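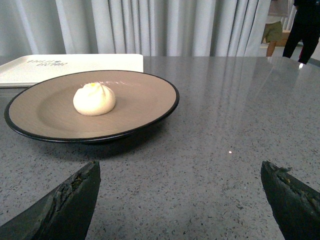
# Lalo Opens Booking for Small Weddings at Um in Broltent

**BROLTENT, 18th July** – Lalo, the wedding and event company, has opened booking for small weddings at Um, its new venue on Canal Street in Broltent. The first ceremonies will be held in January.

Um is meant for couples with a short guest list. The main room seats 44 for a ceremony and the same number for a meal afterward, so guests do not have to move to a second building. A smaller room next door can be used for getting dressed, or for coats and gifts once the ceremony begins.

Couples can book the venue for four hours or for a full day. Both bookings include tables, chairs, plain table linens, setup and cleanup. The full-day booking also includes one hour for a rehearsal, to be used during the week before the wedding.

"Many of the couples who call us have a guest list that would fill only a corner of a ballroom," Lalo said. "They still want a proper meal and a proper aisle. Um was planned for that size of wedding from the start."
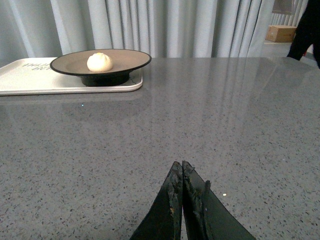

*Gray speckled tabletop, with pale curtains behind.*

## Booking and payment

All bookings for Um are handled through Ulari, Lalo's online planning service. Couples can check open dates, hold one for 23 days without paying, and send the address of the venue to guests along with a reply form. Replies go into a list that shows meal choices and food allergies. The list can be printed or shared with a caterer.

Ulari has been in use at Lalo's other venues since last year and has handled more than 1377 guest replies. For Um, Lalo has added a seating chart that can be changed up to the morning of the wedding. Couples who would prefer to plan on paper can ask for a printed packet at the front office.

A deposit is due when the hold ends. The rest is due one month before the wedding. A couple may move the date once at no charge if they give two months' notice and the new date is open.

## Food, flowers and music

Couples may bring their own caterer or ask Lalo for a list of local ones. Outside caterers need to show proof of insurance and must be out of the kitchen one hour after the booking ends. Cakes can be dropped off the evening before.

Florists may enter the building two hours before the ceremony. Arches and other standing pieces have to be freestanding, as nothing may be nailed or taped to the walls. Candles are allowed in glass holders. Petals may be used indoors if they are fresh; confetti and glitter are not permitted.

Live music and recorded music are both allowed until 10 p.m. The venue has two speakers and one wireless microphone, and there is no added charge for their use.

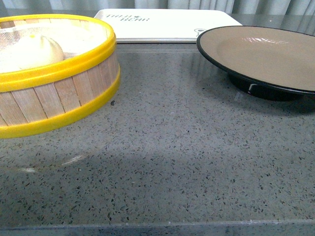
*A bamboo steamer and a round plate with a thin black rim.*

## Visiting Um

Tours are given by appointment and last half an hour. Couples are welcome to bring family members, a florist or a photographer. Parking is available behind the building, and the entrance from the parking lot has no steps. Appointments can be made through Ulari or at the Lalo office in Broltent.

## About Lalo

Lalo runs wedding and event venues in and near Broltent and rents tables, chairs and linens to private customers. It also operates Ulari.

**Press contact:** Lalo Press Office, Canal Street, Broltent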